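Canan Yalçınkaya talks quickly about lids. She leads perception software at Coşkun, a small firm with its office on the edge of Plesthorpe, and for most of the past year her job has been teaching a program called Multska to work out where clear plastic begins and ends.

"Give me a red mug any time," she says. "A see-through box is mostly whatever's behind it! The software looks at the wall and sees table." 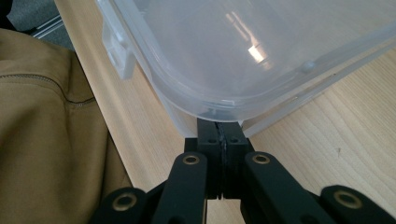 Gripper fingers at the lid's rounded corner, with a bright reflection across the top.

Glare is her favourite subject. A bright patch on a lid can look like a solid edge to the depth estimate, and the planner then sends the fingers off to grab light. Multska now keeps several guesses about the rim alive at once and drops the weak ones as the view changes. "It's lovely to watch on the debug screen, you see 30 of these little outlines wobbling about, and then they just settle."

The training set stands at 1143 clips, and she has watched every one, some of them with her lunch. Curved corners were the worst. The old planner, Cirnmont, treated every box as a neat block and aimed for corners that weren't there. The new one follows the bend of the rim and picks a spot where both fingers can close squarely on the wall. 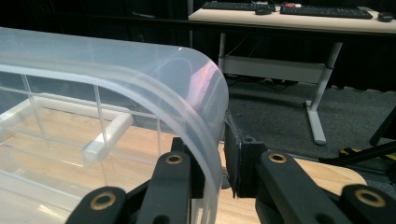

Does the software need to know what's inside the box?

Only whether something is there, as an object seen through the wall can be mistaken for part of the wall itself.

Next on her list is speed. A grasp plan takes 23 milliseconds, and she wants 13 by April, mainly by throwing out bad guesses sooner. "I've got a whole notebook of ideas for that," she says, already reaching for it.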